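**Laundry room assistant, part-time - Skanetti House**

Skanetti House is a guesthouse with a small in-house laundry. We are looking for one person to take over the small items: socks, washcloths, gloves and anything else that gets lost in a big dryer. Sheets and towels are handled by Deepak Rawat and are not part of this job.

The work is mostly sorting, pairing and hanging. Socks are laid out flat on the table first, then hung by the cuff from a clip hanger.

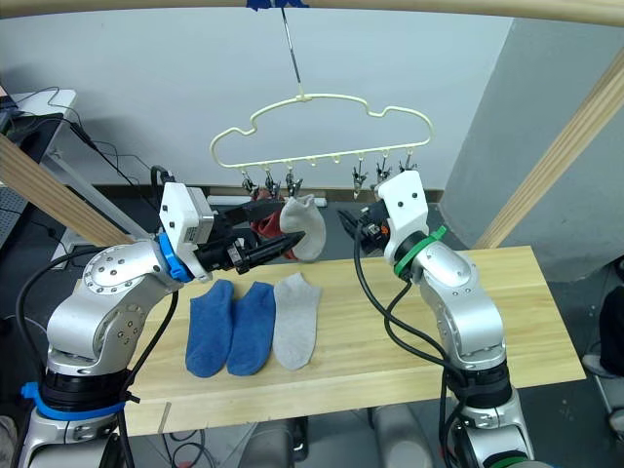
You would also fold what has dried, bag it by room number and put it on the shelf by the back stairs. Guests' clothes go through in separate loads, so labels matter. If a sock has no partner, it goes in the tray for the next load and gets written in the book.

What we ask for:

- two mornings a week, starting in November
- able to stand for most of a shift
- good enough eyesight to tell navy from black
- careful with other people's clothes

Laundry experience is useful but not required. Chutima Nilsuwan will train you during your first 2 weeks, and training is paid at the full rate.
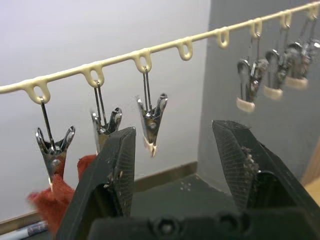
Most of the training is about hanging. Thick and fuzzy knits take longer to dry than thin cotton and need space on both sides. The clips are metal and hang from loops along a plastic strip, and a loop can be left without a clip where more room is needed. You will also learn how we deal with lint, wool and stains.

To apply, leave a short note at the front desk for Zohreh Daneshvar with your phone number and the mornings you can work. A resume is fine but not needed - we would like to know what jobs you have done and when you could start. Notes should reach us by August 7, 2020.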